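4. Open day: running the bedroom demo

I wrote this bit after our November open day at Skoko, when I had the simulator on the big screen and a queue of visitors waiting for a go. It's the Hirneo tidy-up demo, the one with the dresser, and it's easy to run once you've done it a couple of times!

1. Start the simulator before the doors open. Loading takes some 32 seconds on my machine (it feels longer with people watching).

2. Pick room 121 from the list and press Reset.

3. Wait for the dresser to load with its bits and pieces on top: clock, basket, remote, vase and so on.

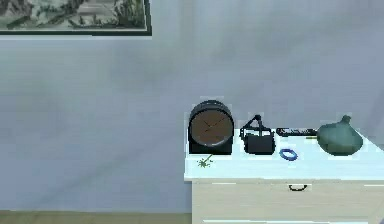

One visitor asked whether the arm had to be told where each thing was beforehand, and said it would be far more fun to let the crowd choose what it went for. Good idea, so I've put that in as step 4.

4. Type the visitor's choice into the Task box, in plain words. "Pick up the remote" is fine.

5. Press Go, then keep your hands off the mouse until the status light turns grey.

Note: the small things, like the blue ring, are harder for the arm than the vase. I'd start people on something bigger.

Caution: don't press Reset while a task is running. I did it twice and had to restart the lot both times, with a very patient family looking on.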